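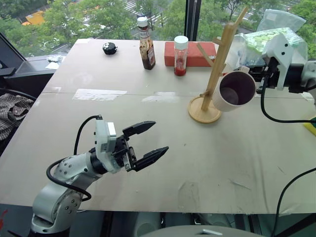
Figure 4. Table cell at rest, left gripper open, mug on the tree.

Home | Manuals | Table Cell | Section 4 | Spare Parts | Contact

Print this page | E-mail this page

4. Daily Set-Up and Care of the Grippers and Cables

This section is for the person who starts the cell in the morning and for the person who closes it in the evening. It is valid for the two-arm table cell with the Billis control software. If your cell has the older Plidham software, the steps are the same but the menu names are different (see Section 9).

4.1 Before you switch on

1. Check that the emergency stop button is pressed in. Leave it pressed until step 8.

2. Look at the table top. Small scratches and old stains do not disturb the work. Tape that has lifted at a corner must be replaced, as the finger tips can catch it. On tables made of two panels, pass your hand over the joint. If you feel a step, adjust the table feet first.

3. Put the objects for the task in their start positions. For the mug task, set the mug tree on the right side and hang one mug on a lower peg. Tall bottles and jars stay near the back of the table.

4. Turn the mug tree a little with your hand. It should stand without rocking.

Caution: Glass bottles must be closed with their cap before the arms are powered. Sauce in the wrist joint is not covered by the warranty, and the cleaning takes most of a day.

5. Follow each black cable with your eyes from the wrist to the base. The cable should make one wide loop and have no sharp bend. The loop on the left arm goes up from the top of the wrist and comes down along the side of the arm. The loop on the right arm may hang lower, but it must not go around the mug tree.

Note: Do not fasten the loop tight to the arm with cable ties. The wrist needs this free length when it turns. We have received cables broken inside the plug after only 300 cycles, and in all cases the loop was tied.

4.2 Switching on

6. Switch on the power supply, then the control computer. Wait for the start screen.

7. Make sure that no person has a hand above the table.

8. Release the emergency stop button and choose Arms > Home. The arms move slowly.

9. Choose Gripper > Open, first left, then right. The two fingers should open and stay apart. If one finger moves and the other does not, stop and go to 4.4.

4.3 Checking the finger tips

10. With the gripper open and the arm in Hold, press the emergency stop again.

11. Wipe both fingers with a dry cloth. Alcohol makes the black surface dull and later sticky, so please do not use it.

12. Try every screw on the white housings that you can reach, with the small hex key. Turn only until you feel resistance. The housings are soft and the thread is easy to destroy.

13. Write the cycle number from the screen in the cell book. Finger tips are changed at 2,000 cycles. At 1,000 cycles, inspect them with a lamp from the side and look for a worn edge at the point.

Note from Evanthia Karagiannis, service: on our Canosberg cell one tip was finished at 1,573 cycles, from picking up ceramic mugs by the rim every time. If your task is mostly mugs, please inspect more often than the table in Section 7 says.

4.4 When a gripper does not open completely

a. Press the emergency stop and switch off the power supply. Wait one minute.

b. Take out the plug at the wrist module. Pull on the plug body, never on the cable.

c. Look at the pins. A bent pin can be corrected one time with plastic tweezers. If it bends again, order a new plug (Idahosa spare part list, page 2).

d. Put the plug back until it clicks, form the loop again as in step 5, and start from step 6.

e. If the fault is the same, do not open the gripper housing. Write down the error number and send it to service together with the cell book page.

4.5 Closing the cell

14. Choose Arms > Rest. Wait until both arms have stopped, then press the emergency stop.

15. Leave the grippers open during the night. Closed fingers press on each other and the tips get a flat place.

16. If the table stands next to a large window, close the blinds for the strong sun hours. Head cameras that look against bright glass need a new exposure setting, described in Section 5.2.

Questions about this section: Ourania Moschos, technical documentation.

Previous: 3. Mounting the Arms | Next: 5. Cameras and Light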